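The play food has taken over again

I have been meaning to sort out the toy kitchen stuff since April and finally sat down with a cup of tea and did it. It took three hours! Most of that was fishing bits out from under the couch (a fried egg, half a sandwich, more peas than I ever remember buying) and working out which colour lid went with which pot.

We started with a little box of veg from a shop in Prolcombe, back when my youngest was 16 months old and mainly wanted to chew things. Then came the Lemeo tea set, then a bag of odds and ends from the op shop, and now there's enough to cater a wedding.
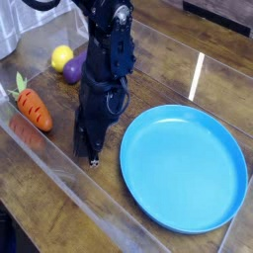 The favourites never change, though. A carrot goes into everything at our place -- soup, birthday cake, the bath. Lemon is for "fish" (a sock). Eggplant had a slow start because the kids had no idea what it was, but these days it gets served up on the big blue plate like the Sunday roast, and you had better say yum.

I've gone with two tubs, one for fruit and veg and one for everything else. I did try a proper system with labels and dividers last year and it lasted until morning tea. Plates and cups live on the low shelf where small people can reach them. Hard plastic gets a wash in warm soapy water, and anything with felt on it just gets a wipe with a damp cloth, as I learnt the hard way with a very sad strawberry.

Still looking for the other half of that sandwich. If your lot have a trick for keeping the peas together, pop it in the comments, I'm all ears!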